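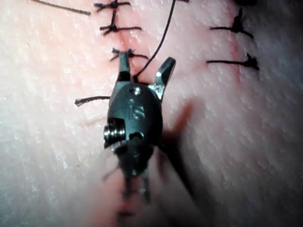

Chapter 10
Learning to Suture from Demonstration

10.1 Why suturing is hard

The tasks in the earlier chapters had one thing in common: the object kept its shape. A block picked up at one end of the table was still the same block at the other end, and a policy could describe the state of the world with a few positions and angles. Suturing breaks this assumption in two places. The skin moves when it is pushed, and the thread can take any shape at all.

A single interrupted stitch looks simple on paper. The needle is driven through one side of the incision and out the other, the thread is pulled until a short tail is left, a knot is tied, and the ends are cut. Each step depends on how the last one finished. If the tail is too long, the wrap for the knot will catch on it. If the needle is held at the wrong angle, the bite will be shallow and the edges will not meet.

There is also the matter of old thread. After several stitches a practice pad carries knots, tails and cut pieces from earlier work, and much of it is the same color as the thread now in use. A person knows which strand leads to the needle because she remembers pulling it. A policy that sees one image at a time does not.

10.2 The Fanari study

Most of this chapter follows one piece of work, carried out at the Fanari laboratory by Rocío Carrillo and Analyn Bañez. They collected 1,286 demonstrations on synthetic skin pads, with both instruments operated by a person at a console. Each demonstration covers one stitch, from the first grasp of the needle to the final cut. 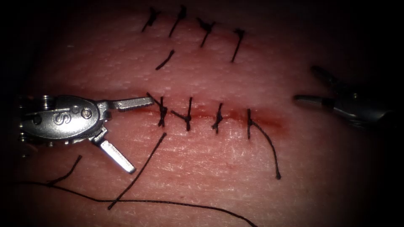
The pads were not cleared between stitches. Earlier groups had usually removed loose thread before each recording, and their policies did well on clean pads and badly on any other kind. Carrillo and Bañez left the clutter in place and moved on to a second row when the first was full, so that the training data would hold the same confusion the policy would meet later.

Two views were recorded: one from a fixed camera at the workspace, one from a small camera carried close to the instrument. The fixed view shows both instruments and the layout of the rows. The close view shows the jaws and the thread near them, but it blurs when the wrist moves quickly and the instrument hides part of the incision. Neither view alone is enough, and Section 10.4 shows what happens when one of them is taken away.

10.3 From demonstrations to a policy

The method, called Jotitz by its authors, splits the stitch into 3 phases: drive, wrap and cut. A separate network is trained for each phase, and a small classifier decides when to pass control from one to the next. The classifier is given a short history of images - long enough to follow a strand as it is pulled, short enough to run in real time.

Testing used 100 stitches on pads that did not appear in training. A stitch was counted as a success only if the knot held under a fixed load and the edges of the incision were closed. A comparison policy, Larnuseck, was trained on the same demonstrations with no division into phases. We will look at its failures in detail, as most of them fall in the wrap phase and have the same cause.

Before reading on, you should be comfortable with behavior cloning (Chapter 7) and with the Hutchins calibration procedure for two-camera setups (Section 4.6).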